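Category: Home & Family > Toys, Storage & Hand-Me-Downs
Last updated: 25 December 2020

Washing a big lot of secondhand building bricks, what do you do?

ourania_t
Okay, so I finally gave in and bought the giant lot from the church sale up the road. Two trash bags full, the oversized kind for little hands, and they smell like somebody's basement. My niece's twins are the target audience and they put everything in their mouths, so I'm not handing them over like this.

I've read dishwasher, I've read bathtub, I've read bleach, and I've read never ever bleach. My mother says to leave them out in the sun, which in December is a nice thought, Mom. What do you all do? I'd like to not spend my whole holiday break scrubbing studs with a toothbrush!

PitenPete
Washing machine. Mesh bag, zip it shut, cold delicate cycle, a squirt of dish soap, towels in with them so it doesn't sound like a hailstorm. I've done this for years with my kids' stuff and never lost a brick. Spread them out on a bath towel overnight after.

J. Gautier
Oh please don't do the washing machine! I did it once and they came out with the shine gone, all scuffed from banging into each other. If you don't care how they look, go ahead, but I was trying to pass mine on to my sister and I was embarrassed.

Bathtub is the way. Warm water (warm, you should be able to keep your hands in it), dish soap, dump them in and let them sit for an hour. Then swish, drain, rinse, done. The kids can help with the swishing, mine think it's a party.

PitenPete
How full was your bag though? If you put 50 bricks in one bag they'll beat each other up, sure. I do a few handfuls per bag and use old pillowcases when I run out of mesh ones.

J. Gautier
I mean, it was pretty full, lol. Okay, maybe that was partly me. I still like the tub better.

lajos_v
Bathtub people, how do you get the water out of the insides? That's my whole problem. The underside of those things has the tubes in it and water hangs on in there for days. I put a batch away too early last September and when I opened the bin it smelled worse than before I washed them. Had to do the whole thing over.

What I do now is shake each one, set it open side down on a rack, turn a box fan on it and walk away until the next day. I know it's fussy. My wife says I care more about the kids' bricks than about the gutters and she has a point.

ourania_t
See, this is the stuff I needed to know. I would one hundred percent have dumped them straight back in a bin and snapped the lid on.

What about the smell itself? I did a little test batch last night with plain dish soap and they're clean, but if I stick my nose in the bag there's still a whiff of basement. Also a few have marker on them and one has what I hope is old jelly.
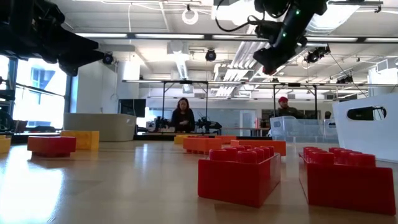

Gunther Bauerfeind thinks the vinegar everybody recommends for this is a waste of a good bottle, and that baking soda in the soaking water gets more of the musty smell out. Half a cup to a tub, overnight, then a real rinse so there's no white film left in the corners. For the marker he'd go with rubbing alcohol on a cotton ball, tried on one ugly brick first.

lajos_v
I'm going to disagree with Gunther on the vinegar (sorry, Gunther, you were right about my deck stain). I've used a cup of white vinegar in a sink of water and the smell was gone when they dried. Fifteen minutes, not all night. Maybe it depends on whose basement it was.

Definitely don't mix it in with bleach or anything like that. One thing at a time and rinse between.

Gunther B.
Fine, fine, vinegar if you must. But your kitchen will smell like a pickle until New Year's.

J. Gautier
Marker comes off with a dab of plain white toothpaste too. It took some rubbing on the red ones but it worked for me. The jelly will soak off, and if it doesn't soak off it wasn't jelly.

katsaros_mom3
Jumping in because we did this over Thanksgiving with a lot my brother-in-law found. We went dishwasher, top rack, in one of those zip bags for bras. No heated dry!! I forgot on the first load and a couple of the long ones came out bowed just enough that they won't click onto anything. The rest were perfect. My dishwasher has a light cycle and that's what I used for everything after.

Anything with a sticker, wheels or a battery gets wiped by hand. I learned that with a little train engine that has not choo'd since.

PitenPete
RIP little train.

ourania_t
Is there anything you'd just throw out? I've got some that are cracked on the corner and some with teeth marks that I'm pretty sure are from a dog.

katsaros_mom3
Cracked ones, out, they get sharp and they pinch. Dog ones I scrubbed and kept if they were only dented. If there's a rough edge you can feel with your thumb, toss it. You've got two trash bags full, you can afford to be picky.

Panagiotis K.
I'd be pickier than that with twins who chew. Anything a dog has been at goes in the trash at our house, dented or not. I know people think that's wasteful.

katsaros_mom3
That's fair. Mine were past the chewing age so I wasn't as worried. With babies I might do the same.

ourania_t
Okay, the plan: pick out the cracked and chewed ones, soak everything else in the tub with dish soap, baking soda for the smelly bag, and Lajos's fan setup in the spare room with the door shut so the cat stays out of it. I paid 13 dollars for all of this, by the way, so even if I toss up to 50 of them I'm still feeling pretty smug.

Will report back if the basement smell beats me. Merry Christmas, everybody, go eat something!

lajos_v
Merry Christmas! Open side down. Don't forget.

J. Gautier
And put a washcloth over the drain if yours has the wide slots, there are always little bits of junk at the bottom of those bags. I got three hair ties and a nickel out of mine.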